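Minutes of the Listuton Village Hall Users' Meeting, held January 5, 2018

Present: nine, including the chair and the secretary. Apologies were received from the Lundton walking group and from the parish clerk.

**1. Minutes of the last meeting**

Agreed and signed. The gate latch is still outstanding and is carried over.

**2. Bus service to Fustley**

The chair reported on the county's plan to cut the 36 bus between Listuton and Fustley. Under the draft timetable the last return bus would leave Fustley at 4 pm. The present last bus goes at twenty past six.

Members raised the following:

- College students at Fustley finish after the proposed last bus.
- The Lundton stop would be served only on request, and it is not clear how a passenger is meant to make the request.
- The health centre has moved most of its blood tests to afternoons.

One member said the bus was often nearly empty and the county had a point. Others felt the low numbers were down to the months when the road was closed at the ford. It was agreed to ask the county which months its passenger survey covered.

**Action:** secretary to write before the consultation closes. Chair to speak to the Lundton group about sending a letter of their own.

**3. Kitchen worktop**

Prices for replacing the worktop were looked at again. The meeting had asked for something dark that would not show tea stains. The plain grey option has been withdrawn by the supplier. The choice is now between the beech and the dark marble.
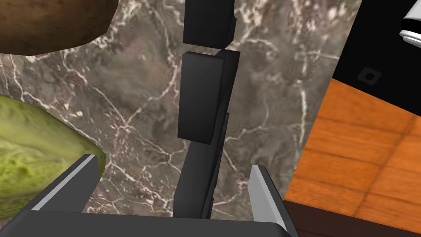
*Item 3: dark marble, brown-grey with white and cream veins.*

Two members thought the veining too busy for a village hall. The lunch club preferred it to the beech, which would need oiling. A vote was taken: five for the marble, three for the beech, one abstention. The order is not to be placed until the supplier confirms in writing that the price includes cutting out for the sink.

**Action:** secretary to get this confirmed.

**4. Hire charges**

The evening rate has not changed for four years. A rise of one pound an hour was proposed and agreed, to start after Easter. Existing bookings will be honoured at the old rate. The Sakamoto judo class asked whether a block booking would still get the tenth session free. It will.

The deposit for private parties stays at £145.

**5. Main room**
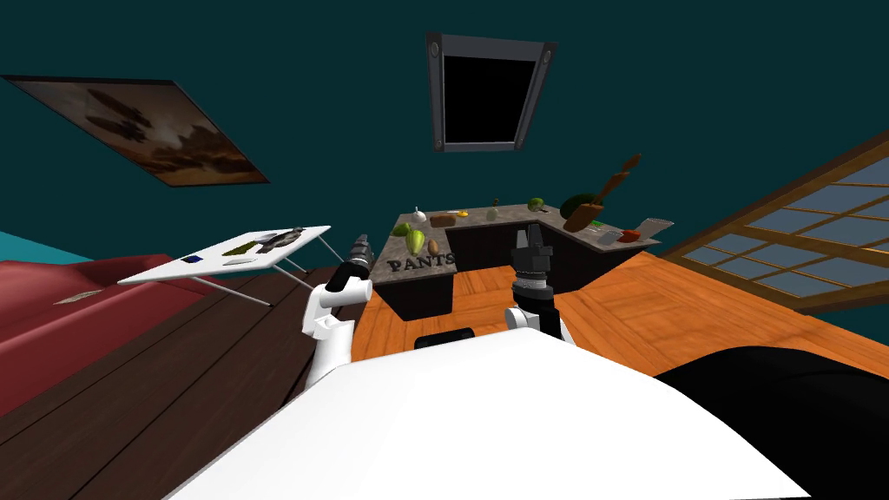

Heating took up most of the discussion under this item. The room takes over an hour to warm up on a cold morning and the toddler group has twice started in coats. The boiler was serviced in July and no fault was found. Draughts were mentioned, and it was agreed to look at lined curtains before spending money on the boiler. Any curtain fabric should be chosen to go with the dark teal walls and the golden-brown wood of the window bars, as there is no wish to repaint. The lunch club has some cream lining left over and will measure it. A member asked if the timer could be set earlier. It can, but whoever resets it must write the change in the book by the meter, which did not happen before Christmas.

**Action:** lunch club to report on the lining. Secretary to put a note by the timer.

**6. Summer fair**

A date in July is wanted but Fustley has not yet fixed its carnival, and the two should not clash. Left until the next meeting. The tombola prizes left from last year are in the loft and need sorting, as the biscuits will be out of date.

**7. Any other business**

- The recycling bins were missed over the holiday. Collection has been asked for.
- Chairs are being stacked too high. Six is the limit.
- A set of keys was handed in and may be claimed from the secretary.

The meeting closed at ten past nine. The next meeting will be in the small room, as the main room is booked for judo.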